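FOR IMMEDIATE RELEASE
3 October 2023

Pambridge Mayoral Runoff Goes to Orellana by 13 Votes, Pending the Argument

PAMBRIDGE – Hipólito Orellana finished the runoff for mayor with 1766 votes, 13 more than his opponent, and his campaign would like it known that it always expected a landslide.

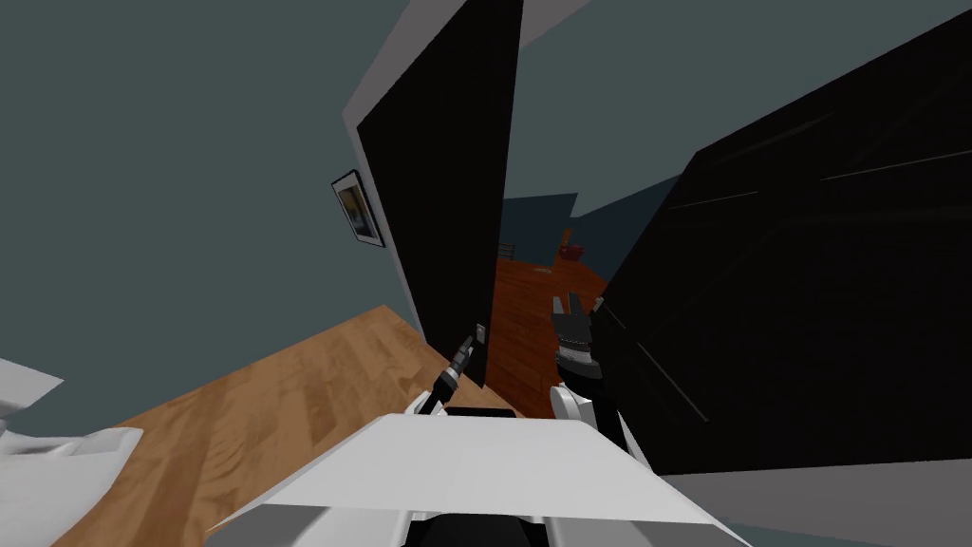 The margin falls inside the city's threshold for an automatic recount, which starts this week at the Fultenham Street annex. Both campaigns have asked for observers. Both have also asked for better parking.
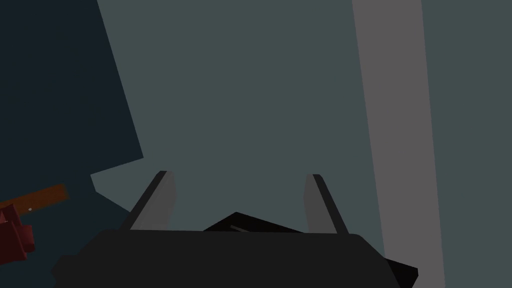
Turnout rose in 7 precincts and fell in Dobre, where the polling place moved in March and the notice went out in very small type. The two candidates now stand like a pair of gray gripper fingers, tilted toward each other with a gap in between – and the gap is Dobre.
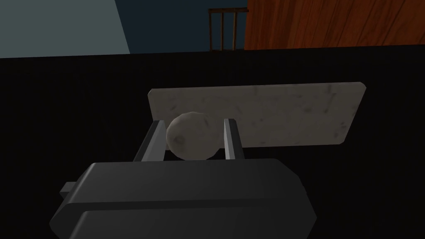 Stokmont, the losing campaign, replied that 13 votes is a rounding error with a victory party, and that it will concede when the last envelope has been opened and read aloud if necessary.

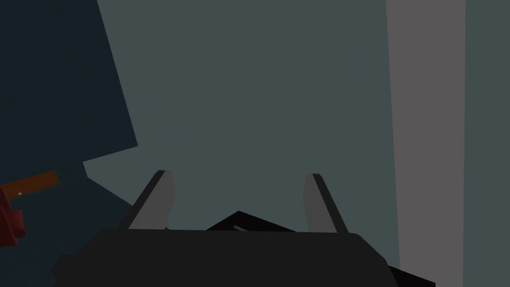
The Orellana campaign has set aside $1000 for the recount, most of it for coffee. Press questions go to the campaign office, which opens at noon.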